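Plistthorpe Lab Trains Kitchen Robot Skills Entirely in Simulation
Method cuts practice needed for ladling tasks, researchers report

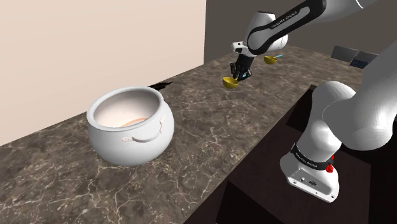
Simulation render: Plistthorpe Robotics Laboratory

PLISTTHORPE – Researchers at the Plistthorpe Robotics Laboratory have released Perkitz, a training method that teaches a robot arm to handle kitchen tools without collecting any practice runs on real hardware.

The method was tested in a simulated kitchen in which a Franka Emika arm holds a yellow ladle over a marble counter and has to bring it to a white pot. Pot position, lighting and counter surface are changed between runs so that the arm does not learn a single layout.

Perkitz learned the task from 708 simulated runs and completed 85 percent of test trials. Jestero, the lab's earlier method, needed 8 times as many runs to reach the same score.

"Most of the gain comes from how we choose the next run," said Anahera Tautahi, who led the study. "The system goes back to the grasps it is least sure of – usually the ones where the handle sits at an angle."

The work was carried out with software firm Jaunzems. Code and kitchen models will be made available in May. Tests on a physical arm are planned as the next stage.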